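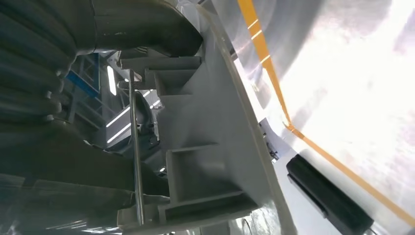 Ticket 56: wrist camera picture too bright at open day station

Search tickets Search Advanced

Filed under: Demo & Events > Hardware

Opened by Anitha Reddy, Oct 29, 2023

Problem
We prepare the arm at the Putberg hall for the visitors. The picture from the wrist camera is shown on the big screen, and its right half is nearly white at the top. The yellow tape on the bright surface can still be followed, also after the bend, and the black pad is clear. But the Alva software does not find the edge of the sheet, and it stops with error 400.

Tried so far
- Restarted Alva. Same error.
- Set exposure down by 2 steps. The sheet became better, but then the grey moulded part was too dark and visitors would not see the thin metal rod in front of it.
- Exposure put back to the old value.

Reply from Foltitz support
Please check which lamps are on. In the attached picture there is a light tube visible behind the part, and the surface gives strong reflections. Please also tell us if the dark ribbed cover always comes so far into the left side of the view.

Update, Anitha
The cover comes in only when the wrist is turned to this side. I have moved the starting pose a little and it is less. For the lamps I must ask the people of the hall, as the switch is in a locked cabinet.

Update 2, Anitha
They have switched off one row of lamps for us. I ran the demonstration 3 times. Two runs were good, one stopped again with error 400. The school group from Rornivwood comes at ten o'clock, so I will start with the slow program and I keep the sheet detection off. The visitors will not miss it.

Still open: can we get a matt sheet before the next open day?

Status: waiting for Foltitz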